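Review of: the Drunetti two-hand sorting kit

Can it put the small parts away yet?

I have a drawer at home that holds batteries, fuses, one castor and the key to something. I would pay good money for a machine to deal with it. The Drunetti kit costs 300 a month to rent and says on the box that it will "take tidying off your hands," so I had it for two months and gave it the easiest chore I could think of: small things on a table, a parts organizer with clear drawers, put the one in the other.

The catch comes on page one of the manual. Before the machine does any tidying, a person has to do it first, holding the grippers, over and over, so the software can learn from it. You are the robot until further notice.
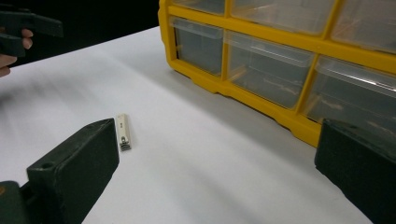
Vol. 5, No. 2

Small white parts were my first test, and I've come to respect them. On a white table they have almost no edges to speak of. The gripper fingers are chunky plastic things, fine for a tape measure, and using them on something the size of a thumb drive is like buttoning a shirt in oven mitts. My hands picked up the knack in an afternoon. The software took until May.

Then there are the drawers. Opening one is a pull. Opening one without dragging the whole organizer along with it is a pull plus some judgment, and judgment is where the rental money goes. You need one hand to steady and one to work, and the two have to agree. Rasa Jaunzems, who shared the demonstrating with me, got good enough at it that I stopped offering to help.

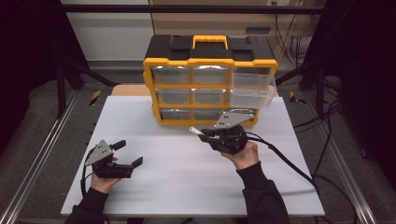
Closing them again is the part the machine thinks is optional. Left to run by itself it would put a piece in a drawer, let go, and move on to the next with the drawer still hanging out, like every teenager I've ever met. Drunetti's support desk suggested more demonstrations. We did 90 more. It now closes most of them, and gives up on the rest after a nudge or two.

How does it compare? The Standstead is cheaper and slower and drops things. The Darkidholm is quicker, but it wants every part laid out in a tray beforehand, by which point you may as well carry the tray to the drawer yourself.

For a workshop that puts the same few parts into the same few drawers all day, I'd say rent it and be patient. For a house, wait. My drawer still has the castor in it.

Score: 2 out of 5

Comments

Anderson Guimarães
We rented one for the shop bench. Same trouble with drawers left open, and somebody's sleeve finds the open one every time. Good on bigger parts though. I'd have gone to 3.

dambrauskiene_fan
Did you try the Dambrauskienė grippers with it? Thinner tips, much better on small stuff. They cost extra, naturally.

Rasa Jaunzems
I would like it noted that I did more than half of the 90.

pegboard
What was the key for?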